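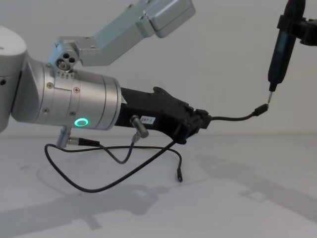

Entered by Flurina Thaler
Bench notes, Prunard evaluation, Thursday
Read by: Abla Smadi

Second full day with the Prunard two-arm cell kit on loan from Sendatlow. Today was cable work. One arm holds the lead in the black gripper, the other carries the pen tool, and the two are supposed to meet in the air with the plug right at the metal tip. No fixture on the table. That is the main selling point in the brochure, so it is what I wanted to spend the time on.

Setup from cold: arms powered, teach software up, both arms homed. LED ring on the left wrist was green before I started each program. Loaded the Prunard "handover and present" template instead of writing my own. The template asks for a hold point, a meet point and a tool length. I typed the tool length wrong the first time (entered it to the end of the clamp and forgot the tip) and the software accepted it without a complaint. Abla, you asked me to look for that kind of thing. There is a warning for joint limits and one for the arms getting too close at the elbows, but nothing for a tool length that makes no sense.

After fixing that, moved the meet point up to wrist height on the left arm. Lower down, the hanging cables were dragging on the table when the left arm turned in. Higher up, the second arm runs short of room at the shoulder. Wrist height is a decent compromise.

Grip. The ridged fingers hold a thin cable better than I expected. Smooth fingers are in the box as well and I tried them for half an hour before lunch. The cable rolled in them whenever the plug touched anything, so I went back to ridged. Watch the force setting. The default is for the demo blocks and it flattens the jacket on thin cable. I have it turned down to the second step from the bottom and that seems fine, no marks I could feel.

How much cable sticks out past the fingers matters more than the manual says. With a long free end the plug droops and points wherever it likes. With a short end it stays put but the fingers get close to the tool. I settled on a length and put tape on the bench lead so we can repeat it. Tape is green, please leave it on.

Wrist rotation: the template wanted to swing the left wrist 270 degrees to get from pick to present. With our cables connected under the wrist that is asking for trouble. The loops wind up and one of them will catch sooner or later. I changed the pick orientation by hand so the wrist turns the short way. Took me most of an hour to find where the template stores it. It is under "approach," not under "wrist."

Cable dressing in general is the weak part of the kit. The connectors come out underneath the wrist and the gripper, and the leads hang in loops with nothing to guide them. The loose end hanging off the gripper side stays just above the table at the present position, which is OK there and not OK in a lower one. Erer sells a clip-on sleeve for this arm size. Sendatlow says it fits but is not covered in the loan agreement, so ask before we put one on. Hook-and-loop straps would do for the rest of the trial.

Contact at the tip: I can jog the two together by eye without much trouble. Running it from the program is where I still have doubts. The position the arm reports is the same each time, but the plug is on the end of a soft cable and the arm has no idea where the plug is. The kit has a camera option that is meant to handle this. We don't have it. Without it I would not want to quote anyone a cycle.

Compared with the Wanyama unit we had in May: Prunard is easier to teach and the arms are quieter. Wanyama had the better cable routing and a pendant you could use with gloves on. Software on this one is clearly ahead.

To do
- Write to Sendatlow about the tool length check and ask for the camera price
- Try the stiffer lead from the drawer
- Set up the 1000 cycle run with ridged fingers, low force, short wrist turn. Overnight if Abla agrees
- Find out who has the small hex keys

Left the program saved as present_2. Don't use present_1, it still has the long wrist turn in it.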